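2025-10-14
Mat bench, back room at Rakon
Present: me (Elvia), Severin all day, Oana until lunch

Picking up where the last entry stopped. The question is still whether the knee pain people report in low lunge and hero pose comes from the mat bottoming out or from how long we hold them there. Florin thinks it is the hold. I want the mat numbers first so we can stop arguing about it.

Three mats on the bench: Timness (the thick green one), Byun (thin, rubber), Kuslow (the folding one, two layers). All three have been in class use since February, same room, same rack. I wiped them down last night and left them flat. The Kuslow still has a crease across the second fold and will not lie quite flat there, so I kept all presses at least a hand's width away from it.

Press setup is unchanged. Wooden knee form, the round one Severin turned, with the felt taken off. Felt was a mistake, it was soaking up the first part of the load and making every mat look better than it is. All of the readings before today were with felt and should not be compared with these. I have written FELT next to them in the old book.

Morning run. Load up to 1040 N, hold for one minute, release, wait five minutes, repeat. Severin on the screw, me reading. Oana logged. We did the middle of the mat and then the front third where the back knee usually lands.

Timness: goes down easily at first and then stiffens. Does not bottom out. Comes back slowly, and after the third press there was a dent I could feel with a thumb. Still there after the five minutes. Gone by the time we finished the Byun.

Byun: not much travel at all. Feels hard under the form and the reading shows it. No dent afterward. If someone has bony knees this is not the mat for kneeling, but we knew that from people complaining.

Kuslow: the two layers slide on each other. Third press the form walked sideways toward the edge and we had to stop and redo it. Severin taped the edges for the repeat and it held. A taped mat is not what people kneel on, so I am keeping both sets and marking them A (no tape) and B (tape).

Doubled Byun (folded over once) was Oana's idea and worth doing. It came out softer than I expected and did not walk. Plenty of people fold a mat under the knee anyway. Want to test that properly with a blanket as well.

We have 126 good readings from the morning, counting the repeats and leaving out the three Kuslow presses where the form moved. Oana has them in the shared sheet under today's tab. Column F is displacement on release, not at peak. She swapped the order from last time and I nearly copied the wrong one.

Lunch.

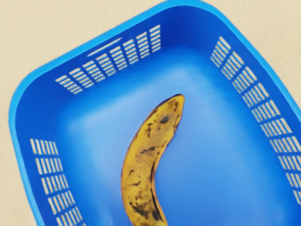 Blue basket with banana, render.

Afternoon was the hold time part. Severin and I did this on ourselves, so it is not data, only a dry run to see if the form works. Low lunge, back knee down, top of the foot flat, hands on blocks. Rate the knee on the zero to ten scale every fifteen seconds, call it out, the other one writes.

Things that went wrong with it:

Calling out a number every fifteen seconds makes you think about your knee. I went from a two to a four on the Timness in the first minute and I don't believe it. Severin said the same. Suggest we ask once at the start, once halfway, once at the end.

The foot matters more than I allowed for. With the toes tucked, more of the weight goes back into the foot and the knee feels better. With the foot flat the kneecap gets it. The sheet has no box for this. Adding one.

Where on the knee also matters. If you shift forward so that you are on the part just above the kneecap, it is fine for a long time. Directly on the kneecap it is not fine on any mat. In class we cue "come a little forward of the kneecap" but I doubt half the room does it. Might be worth splitting the group and cueing only one half. Florin to say whether he is okay with teaching it both ways.

Blocks at the tall setting take load off the knee, at the low setting they put it back. Fix them at the middle setting for everyone and write it on the sheet.

We stopped when my left knee got sore, which took the Byun and one side of the Kuslow. Did not get to hero pose. Severin can't sit in it without a block under him anyway (right ankle), so he is no use as a tester for that one and agrees.

Questionnaires. Érica dropped off the ones from the Thursday and weekend groups. We now have 93 back. Of those, 38 ticked knee discomfort in at least one kneeling pose. I have not broken it down by mat yet. A fair number left the mat question blank or wrote "studio mat," which could be any of the three. Next printing needs a picture or a color to tick. Érica says people know the color and never the name, and I believe her.

A few of the handwritten comments, copied so they don't get lost:

"Fine until the second side."
"Only hurts on the way out of it."
"I use my sweater."
"Hero pose is impossible but I like it."

The second one comes up several times in different words. Getting out of the lunge people roll across the kneecap to push off. We have not been asking about that at all. It would not show on the press either, that only goes straight down. Severin thinks he can tilt the form and do a slow roll with the same load. He wants to make a new bracket for it and I said go ahead as long as the straight one stays as it is.

Note on who gets asked to do the timed holds: anybody with a knee surgery, a current swelling, or who is pregnant sits this one out and fills in the questionnaire only. Érica has the wording. It has to go on the top of the sheet and not on the back where it is now.

Press itself: the screw is squeaking near the bottom of travel. Greased it. Zero had drifted a little between the morning and a check I did before closing, small enough to leave the readings alone, but check zero before every mat from now on and write it down. The dial on the left is sticking and I don't trust it, used the right one all day.

To do

Severin: tilt bracket, recut the edge of the knee form where it chipped.
Oana: blanket presses, single fold and double fold, on the Byun first. Then the crease on the Kuslow, on purpose this time.
Érica: new questionnaire with mat color, foot position, and the question on coming out of the pose.
Florin: decide on the cueing split. Also return the second stopwatch.
Me: break down the questionnaires by mat where we can, and type up the morning set without the felt readings mixed in.

Mats are back on the rack, Timness on top so the dented side can be looked at in the morning. Tape is still on the Kuslow. Leave it on until Oana has done the crease.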